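# Cantero Minute Book, Model 503

A bound minute book for small corporations and LLCs that keep their company records on paper. It holds the articles, bylaws, meeting minutes, stock ledger and annual filings in one place.

**What comes in the box**

- Three-ring binder with slipcase
- 200 sheets of ruled minute paper
- 20 numbered stock certificates
- Tabbed dividers — Articles, Bylaws, Minutes, Officers, Ledger, Filings
- Register of directors and officers, with columns for date elected and date resigned

The register pages are new for this edition. Each line has room for a home address and a signature, and the back of the page is left blank for notes.

Company name and state of formation can be stamped on the spine. Send the name exactly as it appears on your filed articles. Stamped books ship from our Irkmont shop and can't be returned unless we made the mistake. 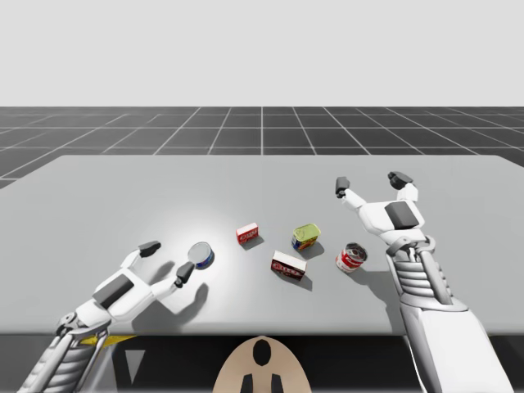

Refill paper is sold in packs of 98 sheets and fits older Cantero binders as well. The binder needs a flat surface when open. Keep finished pages in date order.

Orders over ten books get the trade price. Ask for Teresa Pietrzak at the order desk, and have your account number ready.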